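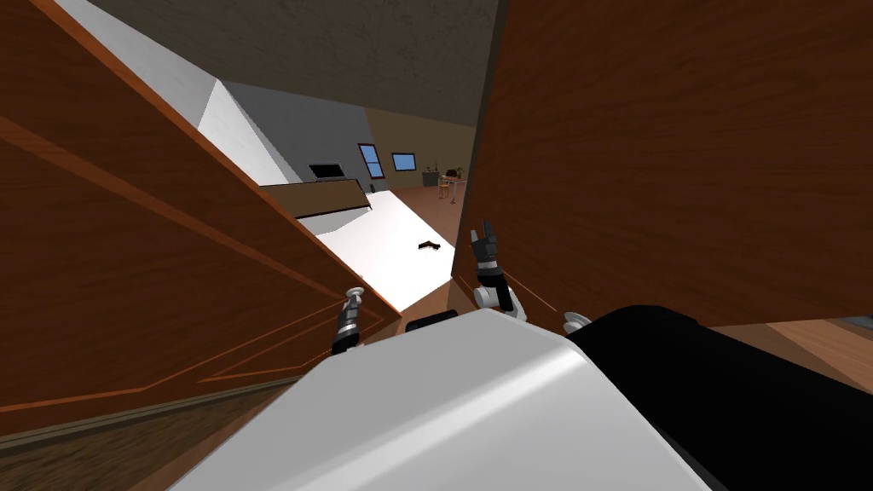

Smells in old furniture: what finally worked for you?

Posted in Home and Hand-Me-Downs, 23 May 2018

hiba_jaber
Hello everyone, and thank you for letting me join after reading along for so long. My grandmother left me her big linen cupboard, which I have loved since I was small enough to hide in it, and it smells so strongly of mothballs that my towels come out smelling like 1965. I have washed the inside twice with dish soap and warm water, and I have had a bowl of baking soda sitting in the bottom since December. The smell goes away for a day or so and then it comes right back as soon as I close it up. I would very much like to put the baby's blankets in there by the time he arrives. What did you all do?

T_Wiriya
Congratulations on the little one! Mothballs are stubborn, and I'm sorry to say soap barely touches them. Mine took most of a summer. I set the cupboard on the back porch in the shade, took out every shelf, and left it alone. Moving air did more than anything I bought, and believe me I bought plenty, including a tub of Drinudon crystals that only made it smell of mothballs and lemons.
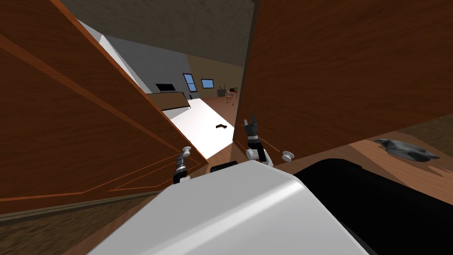 vivek_u
I'm with Thanakorn on the air, and I'd add that a smell like that hides in places you wouldn't think to wipe. My mother's wardrobe had been emptied and scrubbed by three different cousins before I got it, and the worst of it was in the top edges of the doors, where no cloth had been in forty years. So stand on something steady and do those edges, and the backs of the drawers too. If your doors have a raised panel with a bevel around it, like the left-hand one in the picture just above my post, run a cotton swab along the bevel, as dust packs in there and holds on to everything. After that I used plain white vinegar, half and half with water, on a cloth you've wrung out well. Then leave the doors standing open, day and night, even if you bump into them.

chutima_k
Please, please be careful with vinegar on an old finish! I say this with love, Vivek, but I clouded the front of a very pretty chest that way and it cost me 390 to have it put right by the people at Prasertsri, who were kind about it and did not laugh until I did. Inside on bare wood, maybe. Anywhere with a shine, try it first on a spot that doesn't show.

vivek_u
Fair enough, and I should have said the inside only. I'm sorry about the chest! I still think it's the best thing for bare wood, though, and I have done 5 pieces for family without any trouble.

T_Wiriya
I'm going to disagree with both of you a little. Vinegar never did anything for me that an open window didn't do better, and then you have to wait for the vinegar smell to leave as well. Patience is cheaper.

somkiat_s
Has anyone mentioned shellac yet? If you have aired it for a good few weeks and it still smells, one thin coat of clear shellac on the inside seals in whatever is left. I did this with the sideboard we eat our Sunday lunches beside, and my wife, who can smell a wet dog from the next street, keeps the tablecloths in it now.
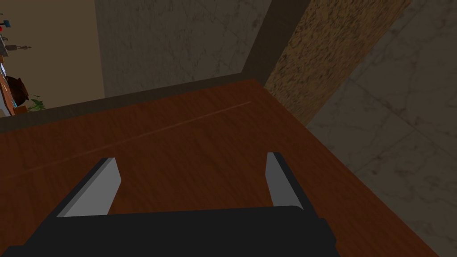 The part people rush is the drying. Let it go well past the point where it feels dry to your hand, and let the last of the shellac smell clear before any cloth goes inside. Given that you're expecting, Hiba, I'd ask somebody else to do the brushing while you visit a friend for the afternoon.

chutima_k
Now there I agree with Somkiat completely. And keep the blankets elsewhere until it's truly clear, mothball smell isn't something you want around a newborn. I'd ask your doctor if any of it lingers.

hiba_jaber
You are all so kind, thank you. I'm starting with the porch, and my brother has promised to carry it out this weekend (he doesn't yet know how heavy it is). No vinegar on the outside, I promise. Somkiat, may I ask whether you sanded first?

somkiat_s
Only a very light rub with fine paper, and then a good vacuum. Don't forget the undersides of the shelves.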